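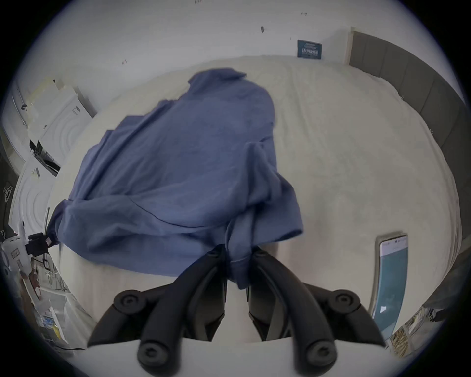
Gwenaël Maillard

I spent most of April with a screwdriver in one hand and a gripper in the other, and I have come out of it with strong opinions about finger joints. So when the newsletter had a page going spare I grabbed it. Here goes!

The hand-held grippers we use at Pasedham for the laundry work are simple things to look at. Two black fingers, angled links, a round hub at each knuckle with its small screws, a white base underneath. You carry one to wherever the clothes are (a bed is great, because shirts land on it the way shirts do at home), get the tips into a fold, close, and lift. The camera rides along and sees what the fingers see. I love this job. A crumpled shirt is a wonderful problem, all slack and hidden layers, and a finger that is even slightly out of true will find the wrong one every time.

Which brings me to looking after them. Until spring we mostly waited for something to feel bad and then took it apart. Now every gripper gets 15 minutes on the bench before it goes out, and I'd like to walk you through it, as several of you have asked what I'm doing in there with the door shut.

First the hubs. Hold the base still and push each finger sideways, gently, with a thumb. You want no click. If there is one, look at the screws before you look at anything else. They back out a little with use, and a quarter turn usually puts things right. Don't go further than that! The links are plastic and the hub will bind long before the screw feels tight. A bound hub is harder to spot than a loose one. The finger still closes, it just arrives late, and in the recordings you see one tip reach the cloth while its partner is still on the way.

Then the tips. Close them slowly and watch the gap from the front. They should meet along their whole length. We had one pair, on the gripper with the Vollwood sticker inside the handle, that met at the bottom and stayed open at the top by less than the thickness of a business card. On towels you would never know. On thin cotton it let go of one layer in every fold, and I spent two days blaming the lighting. The cure was swapping the left distal link, four minutes' work once I had stopped being stubborn. While you're down there, wipe the tips with a barely damp cloth and pick out the lint. It gathers in the knuckles too, and a soft paintbrush gets it out better than compressed air, which mostly drives it deeper.

After that the base. Check that it sits square to the fingers and that it shows up in the same place in the camera view as it did last time. I keep a printed still taped over the bench for this and simply compare. If the white curve has crept up on one side, the mount has turned, and everything recorded from then on will lean. Loosen, line up, tighten, look again.

Last, a real grab. I used to finish with a foam block, and it told me very little, so these days I use an old shirt from the Lustix box, bunched up and dropped. Go for a low fold, pinch, and hold for a slow count. If the cloth creeps, go back to the tips.

Since we started doing it this way I have logged 87 bench checks, and the notebook has become my favorite thing in the building. It turned up a pattern I hadn't noticed at all: the right-hand hub loosens first on nearly every unit. My guess is that most of us roll the wrist the same way when we lift, so that side takes the load. I've asked Guérin for a slightly longer hub screw to try on two of the grippers, and I'll compare them with the rest once they've had a decent run.

A few small requests. Please write the unit number on the sheet when you bring one back, even if it behaved perfectly. Please don't put the grippers away with the fingers squeezed shut. And if something felt odd, tell me which cloth you had in hand, as "it slipped" on denim and "it slipped" on a silky blouse send me to completely different screws.

The spare links are in the second drawer, sorted left and right. I'm at the bench most mornings and very happy to show anyone how it's done, so bring your gripper and a shirt you don't mind seeing crumpled.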